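From the Children's Library: Sketisach Picture Book Series Joins the Collection

The Cloton Public Library has added the full Sketisach series to its children's collection. The purchase covers 32 picture books, all issued by Masson Press for readers between the ages of three and seven. The books are shelved in the picture book section on the lower level, under the series name, and may be borrowed for the usual loan period.

Sketisach is the name of the harbor town in which every story takes place. Each book follows one household through a single day. The stories are short, and most can be read aloud in one sitting. Families who have read one of the early titles will recognize the ferry, the bakery, and the long flight of steps that appears in nearly every volume. The books do not need to be read in order, although children who begin with The Ferry Is Late will find that several later stories refer back to it. 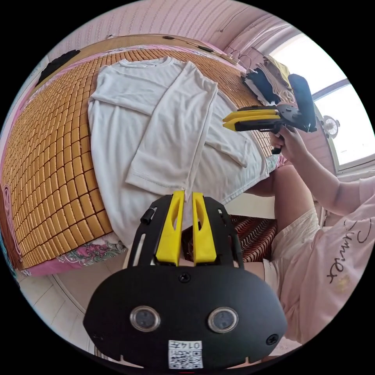
The text is set in large type with no more than two or three sentences to a page. Library staff have found the middle volumes the most useful for children who are beginning to read on their own. The vocabulary in these is repeated from page to page, and the pictures give a fair amount of help with new words. The last four volumes are longer and are better suited to reading with an adult.

Parents should be aware that one title, The Lamp on the Steps, deals with the death of a grandparent. It does so plainly and gently, and the library recommends it. It has been given a blue spine label so that adults can look through it first if they wish.

The series replaces a number of older picture books that had become too worn to lend. The children's collection now stands at 1496 picture books, not counting board books, which are kept separately in the bins near the entrance. Suggestions for further titles may be left at the children's desk or sent through the catalog page.

Activity sheets to go with the series are available at the desk at no charge. They were prepared by Comik, the publisher's classroom program, and include a map of the harbor, a matching game, and blank panels in which children can draw a Sketisach story of their own. Teachers who would like a set for a whole class are asked to request it one week ahead.
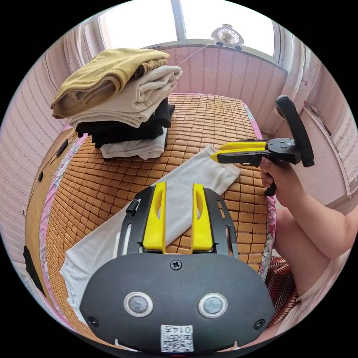 A white sleeve on a bamboo mat.

Borrowing during the first months will be limited to three Sketisach titles per card. Holds may be placed in the usual way – either online or in person – and will be kept for five days once the book is ready. The library bought a second copy of eight titles in expectation of demand. If holds remain high through May, further copies will be considered.

Story hour will draw on the series throughout the spring. Sessions begin at 10:30 a.m. in the lower level reading room, and no registration is needed. Children under five must be accompanied by an adult. A large-print guide to the series, listing each title with a short summary and a suggested age, can be picked up at either service desk.

Lost or damaged copies should be reported at the main desk. Replacement charges follow the schedule for hardcover picture books.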